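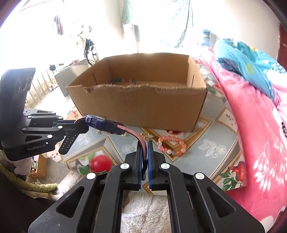
# Handling Small Items in Home Settings: Good Practice Gallery

This page accompanies the Kurside guidance on hand-held gripper work in private homes. It is intended for operators, site leads and reviewers, and it covers one type of task: picking up small personal items such as bracelets, rings and bands and placing them in an open box. The rules quoted are those in force from 16/12/2020. Where a local instruction is stricter, the local instruction applies.

Operators should read the full guidance before their first home visit. The notes on this page do not replace it.

**Grip and contact (Rule 2)**

A band or strap is held between the finger pads, with the metal or plastic structure of the tool kept clear of it. The operator closes the fingers only until the item is secure. Displays and watch faces are not to be used as a pressing surface against the box or the floor.

Where two grippers are in use, one holds and the other waits. Passing an item from one tool to the other is permitted only when the task sheet calls for it - the Brusley site has asked for this more than once, and the answer has not changed.

**Work on the floor**

Rugs may stay in place if they lie flat. Beads and clasps that come loose are collected before the next attempt begins. Household belongings outside the work area are left where the resident keeps them, and furniture is not moved without permission.

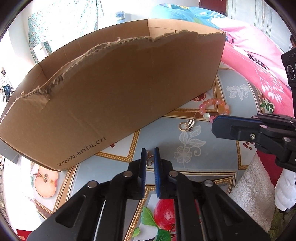
Nerea Montoya

**Work on a table**

Small jewelry is set out on the cloth beside the box with space between the pieces, so that the fingers can reach a bracelet without dragging a ring or charm along with it. Patterned tablecloths are acceptable and need not be replaced with plain ones. The cloth should not hang where an operator may step on it.

**Containers (Rule 3)**

Used cardboard boxes are allowed, including boxes with a torn or lowered front wall, provided that the base is sound and the box does not shift when touched. Staples are removed beforehand. Printed addresses and trade names on a box may remain visible, but shipping labels that carry a resident's name must be taken off or covered. Plastwood trays may be used in place of cardboard where the task sheet allows either.

**Pads and fasteners**

Finger pads are inspected before every session and replaced when the surface is worn smooth. Screws and pivot points on the linkages are checked by hand at the same time. A tool with a loose fastener is withdrawn for the day, and the entry in the tool log is signed by the operator and the site lead.

**Resident property**

Items belonging to the resident are listed before work begins and checked against the list at the end. Anything of high value is declined. If an item is damaged or cannot be found, work stops and the site lead is told at once. The list is kept for 36 months.

**Session length**

No operator works longer than 42 minutes without a break. Time spent resetting the items counts toward the total.

Questions on the rules may be sent to Annelore Hellwig. Requests for an exception go to Marcelino Prieto at the Figueroa office, in writing, before the visit takes place. The section on containers will be reviewed in September.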